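Setting up the Clernthorpe cell in Diltero, and checking it before you trust it

This page covers the simulated tabletop cell we use at Oritside for pick-and-place work: one arm at the table, a second arm on its own pedestal behind it, four cubes, one room. It assumes Diltero is installed and opens without errors. If it doesn't, fix that first.

I'll say up front that I don't think much of simulated cells as evidence. A cube you can pick up in Diltero is a cube you can pick up in Diltero. But a badly set up sim cell is worse than none at all, and most of the cells I get handed are badly set up. The steps below take a morning, and I would do them in this order even if you're in a hurry.

Before you start

Make a copy of the cell folder. Do not edit the shared one. Boyang Lu keeps the shared copy, and every change to it goes through him, which people complain about until the week they need an old result back.

Open the copy and reset the scene twice. The first reset after loading sometimes leaves joints at the values from the last save and the second one clears them. I have been told this was fixed. I still reset twice.

Step 1. Check the table height and the arm base together

The usual mistake is to fix one and then the other. Somebody raises the table because the gripper won't reach, then somebody else lowers the arm base because the gripper goes through the table, and by the end neither number means anything.

Open the cell file and find the table pose and the arm base pose. Write both down on paper. Compare them with the values in the notes that came with the cell. If either one is different, put both back and start from there. Don't nudge.

Then jog the arm straight down over an empty part of the table with the gripper closed, slowly, until contact is reported. The reported height and the table height should agree. If they don't, the collision shape and the visible shape of the table have come apart. You can't see this by looking at the view, and plenty of people have spent a day looking at the view.

To fix it, regenerate the collision shape from the table mesh and run the same test in at least two other spots. Go near the corners. The middle of the table is nearly always fine and tells you very little.

Step 2. Go through the joints one at a time

With the cubes removed, move each joint of the working arm to its lower limit, back to home, then to its upper limit. Watch the number in the joint panel as you do it.

What you want to catch:

A joint that stops short of the limit in the file. Normally this is a self-collision pair that should have been turned off, most often between two neighboring links at the elbow.

A joint that goes past its limit. The limit is there but not enforced. Check that the solver setting is "hard" and not "soft." Soft limits look fine at low speed, which is when everybody tests them.

A joint that shakes when it should be holding still. Turn the damping up before you touch the stiffness. The help page says to do it the other way around, and I've followed the help page, and I don't recommend it.

Do the same with the second arm. People skip it on the grounds that it only stands there. It has the same joint file and the same bugs, and if it drifts it can wander into the planner's world model and cost you a batch of runs. Once it passes, lock it in its parked pose and leave it out of the controller list.

Step 3. Set the gripper

The gripper settings that ship with the cell are generous. The fingers have far more friction than I would ever give a real pair, and so the pick rate comes out lovely. Cuiping Ding brought the friction down to something she could defend, and the pick rate dropped with it, and there was a certain amount of grumbling. Use her value. It's in the file, commented out, one line below the default.

Next, open and close the gripper with nothing in it. Both fingers should arrive together. If one gets there first, the mimic joint has the wrong sign or the wrong ratio.

Last, set the closing force with a cube in place. Start low and raise it until the cube stays put through a slow lift. Stop there. If the cube pops out sideways or starts to buzz, you've gone too far, or the time step is too long for the contact.

Step 4. Place the cubes

There are four: red, blue, orange and yellow. They are small against the size of the table, so an error in their poses that sounds tiny in the file can be most of a cube.

Place them on the table with the drop tool and not by typing in a height. Typed heights leave them a hair above the surface or a hair inside it. Above, they fall on reset and may turn a little. Inside, the solver kicks them out, and you'll find one on the floor.

Keep them apart. The random placement script has a minimum gap setting and it's zero by default, so now and then two cubes come up touching and the pick fails for reasons that have nothing to do with your policy. Set the gap to at least the width of an open finger.

Check the masses as well. I once had a cell where the yellow cube had been left at the weight of the table. The arm couldn't lift it, and there were serious proposals on the table (sorry) about color and perception.

Step 5. Light and cameras

I was against the lighting randomization when Xinyi Wan put it in, and I've come around halfway. It throws broad patches of light and shadow over the tabletop, walls and floor, harsher than any lab I've worked in. If your detector only works under flat light you'll find out fast. Whether surviving it means the detector will work on a real bench is a separate question, and I haven't seen a good answer.

For setup, keep it on. Some of the trouble you're looking for only turns up when the arm's own shadow lands among the cubes. Step through a few resets with the arm holding above them and look at what the detector reports each time. A dark patch reported as an object is the common fault.

Cameras: check the field of view in the file against the one your detector was trained with. If they don't match, straight table edges will bend differently from what it expects, and the pose estimates will be worst out toward the sides.

Step 6. The hover check

This is the last one, and if you only do one, do this one. Send the arm to the hover pose: out over the group of cubes, wrist down, gripper pointed at the table, nothing in the fingers. Hold it there and look at three readouts.

Joint error. It should settle and stay settled.

Cube poses. All four should hold perfectly still. If any of them creeps, go back to Step 4 and then look at the contact settings.

Clearance. The planner reports the distance between the fingertips and the nearest thing below. Compare it with the distance you work out yourself from the poses. I've caught a wrong tool offset this way more than once, and it was an offset everyone was sure of.

Let it hold for 2,000 steps. Then reset and do it again, 20 times, with the random placement on. All 20 have to pass. Jinfeng Duan used to accept one failure in the set if it "looked like a fluke," and I'd ask what a fluke is in a program that gives the same output for the same seed. Write down the seed of any failure and rerun it. It will fail again, and then you can fix it. 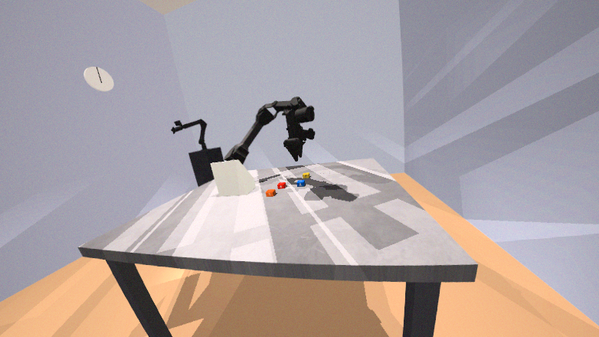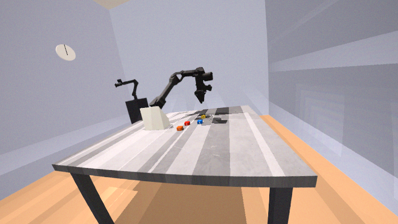
Hover check in the Clernthorpe cell, both views: gripper empty over the table, four cubes down and apart.

Numbers you'll be quoted

The release notes for the cell give a pick rate of 70 percent with the reduced friction. I have matched that, on my machine, with their seeds. With my own seeds it was lower. Run your own before you put any figure in a report, and put the friction value right next to it.

Known problems

The view can freeze while the physics keeps going. Check the step counter before you decide the arm has stopped.

The Woldemariam planner plugin caches the old table pose. Restart it after any change in Step 1, or it will plan around a table that has moved.

If a reset puts the second arm in a pose other than its parked one, the lock has been lost in saving. Lock it again and save under a new name. Yufang Lü has an open ticket on this.

Corrections to this page go to Boyang along with the seed and your copy of the cell file. Please don't send a screen recording on its own, I can't do anything with it.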